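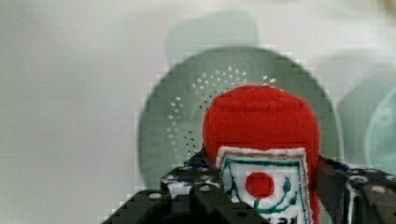
Drullura Help > Sewing and Soft Crafts > Cleaning and care

How do I wash felt play food without ruining it?

Asked by pinsandpastry
2376 views

Hello all, I hope this is the right section. Over the winter I made a big basket of felt food for my grandchildren, and I must say I got rather carried away with it: fried eggs, peas in a pod, slices of toast, a Swiss roll that took me two attempts. They love it and it gets played with every Thursday when they come to me after nursery.

Last week a beaker of blackcurrant squash went over the lot. I dabbed at it with kitchen roll and the worst came off, but there are purple patches on the eggs and the toast, and everything is a bit grubby anyway from being carried round the garden. Most of it is sewn from Vima felt, which I bought in a mixed bundle, and I threw the wrapper away so I don't know whether it's wool or acrylic or some of each. The stuffing is ordinary polyester toy filling. Some pieces have embroidery on top in cotton thread, and it's the reds that worry me most, as I can just picture my nice white eggs coming out pink.

Can any of it go in the machine? Or am I better off making the eggs again?

Kalevi Nurmi
194 helpful votes

Please don't make the eggs again just yet! I have been sewing toys for our playgroup here in Riihimäki for a good many years and I have rescued much worse than squash.

First, find out what you have. If you kept any scraps, drop one in a cup of warm water with a little wool detergent, rub it between your fingers for a minute and let it dry. Wool felt usually shrinks and thickens a bit. Acrylic stays the same size but goes bobbly. Then press a damp white cloth on each red piece, and on the red thread too, and leave it there while you have your coffee. If there is colour on the cloth, that piece gets washed alone.

For the washing itself:

1. Mix a small drop of wool detergent into a bowl of cool water. Cool for all of it, even if you think it is acrylic.

2. Work on the stains with a soft toothbrush, dabbing and never scrubbing, because scrubbing lifts the fibres and you get a fluffy patch that will not lie down again. For the blackcurrant, a spoonful of white vinegar in a cup of water often helps, but try it on the back first.

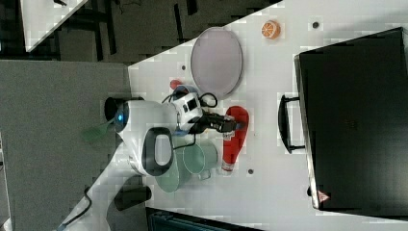 3. Rinse by pressing the piece under fresh cool water. Don't wring it, or the stuffing will bunch up in one end.

4. Roll everything in an old towel, lean on it, then pat it back into shape and leave it on a rack away from the radiator. Thick things like your Swiss roll can need two days to dry in the middle, so give them a squeeze before they go back in the basket.

Good luck, and do tell us how the eggs get on.

Onus

Machine is fine, I put mine in a pillowcase on a normal wash. Not 60 though, did that once and the pizza came out the size of a biscuit.

pinsandpastry

Thank you both so much. The white cloth went pink on the strawberries, so those are having a bowl to themselves, and I'm doing the eggs tonight with the vinegar. I think I'll leave the pillowcase method for the toast, which is past caring!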